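Stain on white desk top, what takes it off?

marlpit_7
Got a secondhand white desk for the spare room, a Grulow with the rounded front edge and the cable hole on the left. It sits next to my old wood-grain table so I have one long work area. There is a small yellowish-brown stain near the middle of the white top. Dish soap and a damp cloth did nothing. I tried twice. I don't want to dull the finish. What should I use?

tinroof
Baking soda and a little water, make a paste, leave it for a few minutes, wipe. Took tea off mine.

oddsocks44
Wouldn't use baking soda on a shiny white top. It's a mild abrasive and you end up with a matte spot that shows every time the light comes in sideways. Rubbing alcohol on a cotton pad first.

tinroof
I've used it for 6 years on kitchen counters and have no matte spots. You have to let it sit, you don't scrub with it.

oddsocks44
Kitchen counters are made for that. A cheap desk top isn't. His desk, his call.

penny_lane_end
What is the stain? Tea, glue and scorch marks all look alike once they're old. If it's a scorch nothing will take it off. Can you feel an edge with your fingernail?

marlpit_7
No edge that I can feel. Could be tea. I keep a glass kettle at the back of the wood table and a cup next to it, but the mark may have been there when I bought the desk. I didn't look closely in the seller's garage. Picture of the two tops together.

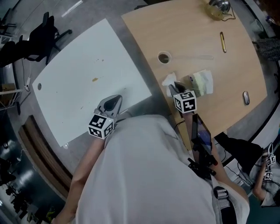 White top on the left, stain near the middle. Wood-grain one on the right.

penny_lane_end
Thanks. Smaller than I expected. There are a few faint specks near it too, so I'd guess something splashed. Alcohol first, then the paste if that fails. Try it on the underside before you do the top.

gravelbed
Or put a mouse pad over it. I have an Ekstead desk with a burn the size of a quarter and haven't seen it since 2 apartments ago.

tinroof
Melamine sponge would also do it, very light pressure.

oddsocks44
That's more abrasive than the baking soda.

marlpit_7
Did the alcohol Tuesday. Four pads, letting each one sit for a minute. The stain is lighter but I can still find it if I look. The specks came off right away. I'll do it again on the weekend and leave the paste for last. Different question – the wood table doesn't line up with the white one. Is there a clip or bracket for joining two tables?

gravelbed
Casiser makes a flat joining plate that screws in from below. Only works if the tops are the same height, so measure first.

Related threads
Water rings on an oiled table
Casiser or Esteves for adjustable legs?
Cable hole covers, which size fits
Two desks side by side, how to close the gap
Ekstead drawer runners sticking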